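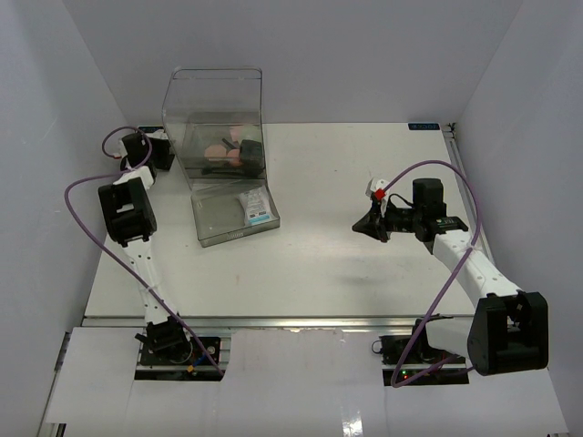

Cheguei a Stircombe com uma hora de atraso e cheia de fome, portanto o primeiro contacto com a feira do queijo foi na barraca das sandes (recomendo a de requeijão com mel, que se desfaz toda nas mãos mas vale a pena!). A feira ocupa o largo inteiro e ainda sobe pela rua da igreja, com 24 bancas de produtores, quase todos das quintas entre Landry e Ranmont. Eu tinha lá estado há uns anos, em novembro, com um frio de rachar, e desta vez apanhei sol o dia todo.

O melhor foi a visita à queijaria Skostuvport, que abre as portas de manhã e à tarde. Fomos recebidos pelo Dwayne Achterberg, um mestre queijeiro muito alto e muito falador, que nos enfiou a todos numas toucas ridículas e nos levou diretos à cave de cura. Que cheiro! Entre cogumelo, cave velha e manteiga, entranha-se na roupa e ainda lá está enquanto escrevo isto. Estavam 497 queijos nas prateleiras, segundo ele, e são todos virados à mão, dia sim, dia não. Perguntei se não se fartava. Respondeu que ouve rádio.

A prova é paga à parte e eu achei-a curta – três fatias, um copinho de sidra e adeus. O curado de oito meses é maravilhoso, quase picante no fim. O fresco com ervas deixou-me indiferente, mas a senhora ao meu lado repetiu duas vezes, por isso não liguem muito a mim.

De volta ao largo, comprei meio queijo de ovelha, um frasco de marmelada e um pão escuro que pesava como um tijolo. Ainda espreitei o concurso de coalhada, onde havia cerca de 1.000 pessoas a tentar ver uma mesa minúscula, e desisti ao fim de cinco minutos.

Para quem quiser ir: estacionem junto ao rio, que lá em cima é um suplício, e levem dinheiro trocado – metade das bancas não aceita cartão. A última visita à cave sai às quatro e enche depressa.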